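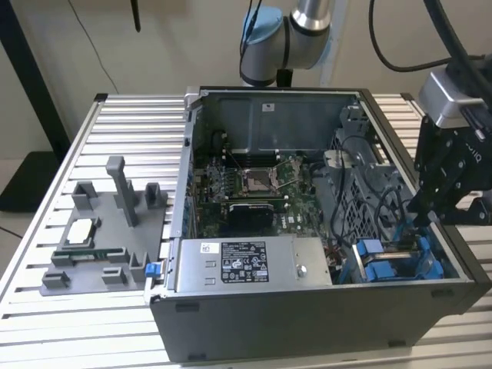

Open tower on the slotted table.

Home | Notebook | Interfaces | Test data | Search

Notebook: results feed, Kendico to Drelon
Mar 27, 2019

Purpose of today: replay the whole set of de-identified lab results through Proder into the test copy of Drelon, and compare what went in with what can be found by a doctor on the other side. The last time we did it only with a small set and everything was green, but the small set was made by us and so it had only the mistakes which we already knew.

Set-up. Kendico export is the one from the shared folder, not changed by hand. Proder is on the test server with the mapping of last week. Drelon test copy was emptied before start and the patient index was loaded again. I checked the clock on both servers, they agree. Logging in Proder is on the detailed level, so the disk must be watched in the afternoon.

First run

Sent from Kendico side: 1,274 messages. Each message is one result report for one patient. Proder received all of them, the number in its inbound log is the same. In the error queue after the run: 31. In Drelon I expected to find 1,243 reports and I found 1,242. So 32 reports are missing for the doctor, but the error queue knows only of 31.

I made the query on Drelon again after ten minutes in case the indexing was not finished. Same number. I also looked if one report was stored under a patient with merged identity. No.

I write the two problems separately, they have different causes.

Problem A, the messages in the error queue

All of them come from the Dobos clinic. The reason in the log is always "no patient match". I opened five by hand. The patient identifier field can have repetitions, and the other clinics put the health card number in the first repetition and their own chart number in the second. Dobos does it in the opposite order. Our mapping takes the first repetition and does not look at the identifier type. It searched the patient index with a chart number, and of course it found nothing.

We were lucky here. If a chart number from Dobos had the same digits as some health card number, the report would go to a wrong person and there would be no error at all. The lengths are different so I think it can not happen with present data, but I do not want to depend on this.

Change made in the mapping: go through all repetitions, take the one with the type code for health card, and if there is none, stop the message with a clear error. No falling back to the first one. I removed the old fallback line and left a comment with my initials.

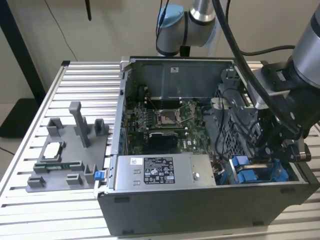
Second run, after the mapping change

Emptied Drelon test copy again, loaded index again, same export. The error queue is empty now. All reports from Dobos are visible under the right patients (compared with the list from the export by script, and a handful also by eye in the viewer).

Total in Drelon: 1,273. One is still missing, and now with no error in any place. This is the problem I like less.

Problem B, the report that disappeared

I exported the order numbers from both sides and made a difference. There was no difference. This took me some time to understand, I repeated it with another tool because I thought I sorted wrongly. Every order number which left Kendico is present in Drelon. But in the Kendico export one order number is present in two messages.

The first is a routine blood count. The second has the same order number, the same patient, a later time, and a different test: potassium, added to the same sample by telephone. Result status is "final" in both. Drelon treats the order number as the key of the report, so when the second arrives it thinks that it is a newer version of the first, and replaces it. The blood count is gone from the list view. It is kept in the history tab, if someone opens the history of the potassium report, but I can not imagine why a doctor would do it.

For a real correction this behavior is right. The corrected report must replace the wrong one. The status for this should be "corrected" and in our case it is not, but Drelon does not look at the status before replacing.

Possible ways:

1. Build the key in Proder from the order number plus the test code. Small change for us. Question is what happens with a correction where the lab also changes the test code.
2. Ask that Kendico gives a new order number for add-on tests. Cleanest, but this is the habit of the people at the bench and not only a setting.
3. Ask that Drelon replaces only when status is "corrected" and otherwise adds. It is a change in their product and we will not have it before June.

I wrote the above in the channel before lunch with the two messages attached.
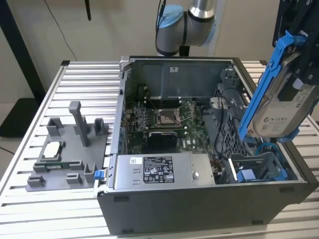 Volodymyr Hnatiuk: I would not do number 1 with the test code alone. In Kendico a panel has one code when it is ordered and its parts have other codes when only a part is repeated. You will get two reports where there should be one, and the old wrong value stays next to the new one. Take the filler number instead, it is in the next field and it is unique for each piece of work in the lab. A correction keeps it, an add-on gets a new one.

I looked and he is right. The filler number is filled in every message of the export, and for the pair above it is different. I had skipped this field because the interface document says "optional". I have asked that the document is changed to "required" for our feed, and Proder should stop a message where it is empty.

Third run

Key is now the filler number. Same export, test copy emptied, index loaded. Error queue empty. Reports in Drelon: 1,274. Both the blood count and the potassium are in the list view, in the right time order.

Then I made one correction message by hand for the blood count, same filler number, status "corrected", hemoglobin value changed. It replaced the old one, the old one is in history, and the list shows the small mark for corrected report. Good.

Not tested yet:
- canceled orders
- a correction which arrives before its original (it can happen after a network stop, when the queue is sent again)
- reports with attached PDF
- a patient merged in the index between the original and the correction

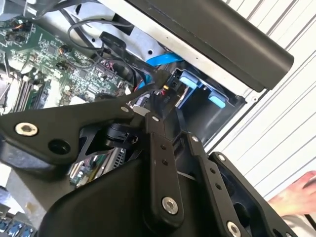
Gripper over the open case.

Open points

The comparison script should count on both sides and also compare the filler numbers, and do it after each run without being asked. Today I found the missing report only because I did the subtraction on paper. I put a first version in the scripts folder, it is slow but it works. Please do not run it against Drelon while someone is loading the index.

Dobos should be informed about the order of their identifiers. For us it is solved, but I suppose other receivers of their messages have the same line in the mapping as we had. I will write to them tomorrow, in a polite way, the standard permits what they do.

Old test set with the small number of messages: I propose to keep it only for checking that the connection is alive.

Disk on the Proder test server is fuller than I like after three runs with detailed logging. Logs of the first run moved to the archive, the level is back to normal.

Related entries
- Patient index: loading again from empty, step by step
- Kendico export, list of fields which we use
- Drelon list view sorts by received time (solved)
- Units for glucose, question to the lab
- Proder queue behavior after network stop

Last updated: same day, 17:10, added note about disk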